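4.2 Winding feel and the crown

I'll admit I went into this part expecting very little. Nithin Annamalai and I had already spent most of November arguing over dials, and the crown felt like an afterthought. Then we handed the Brerlow and the Susness to 23 owners and asked them just to wind the things, and they wouldn't stop talking! The Brerlow has a fat, deeply cut crown and got warm words from nearly everybody, even people who hated its case (I rather like its case, but never mind). 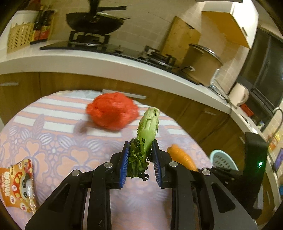
Figure 3. Green leafy vegetable held upright in a two-finger hand-held gripper, with a carrot on the table.

The Susness did worse. Its crown sits close to the case, so you end up using a fingernail, and two owners told us they'd given up and simply let it run down between outings. Trinidad Gatchalian had warned us of this in her notes on the older Imhof pieces, which share the same slim shape. We scored grip comfort out of 200 and the gap was tiny on paper, 65 against 64, yet the comments read like reviews of two quite different watches. I'd trust the comments over my scale, and Section 5 goes into why the scale needs redoing.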